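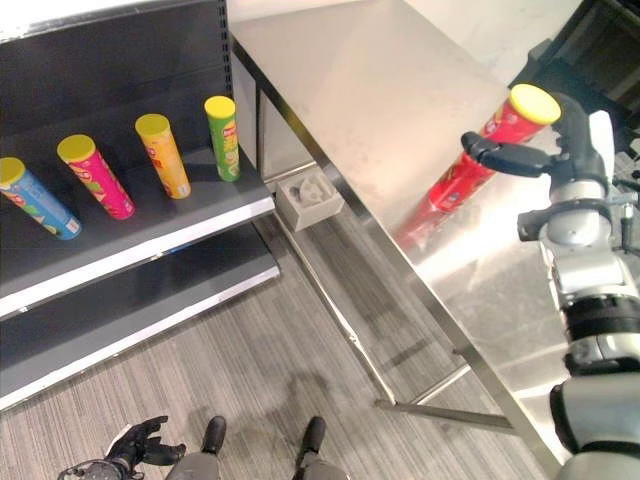

Yellow lids on the upper shelf.

Saturday, December 7, 2019

Milk paint again! Mixed batch 5 for the Brendusham stool using the Clanen powder, and it came out lumpy (my fault, I dumped all the water in at once). Strained it through an old stocking and let it sit while I sanded the test boards to 160. 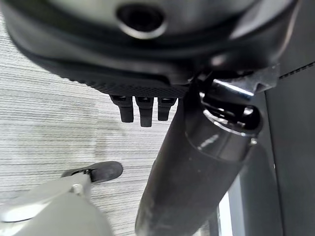
After that the first coat went on fine, a bit thin on the end grain. The Stulia powder covers better but dries chalky, so I'm sticking with Clanen for the legs at least.

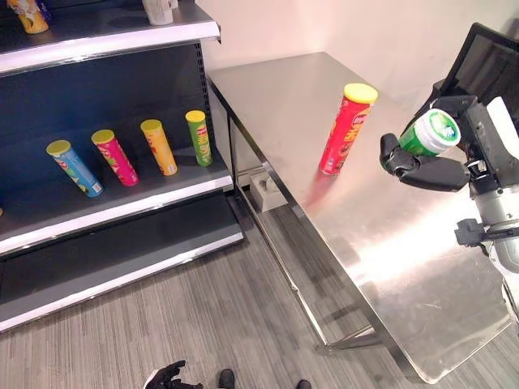 Color is where I keep going back and forth. Plain barn red looks dull to me on pine. I'd love something closer to that bright pink can standing next to the yellow-orange one, those two really wake each other up, but I doubt I can get there with earth pigments. Will try 4 boards with more red in each and leave them 12 hours before oiling.
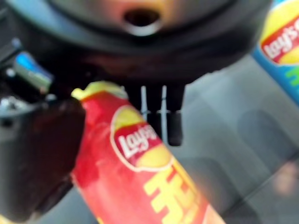

Orange into peach around the dark opening, blurry.

Still need to order hemp oil from Mulligan, we're down to the dregs.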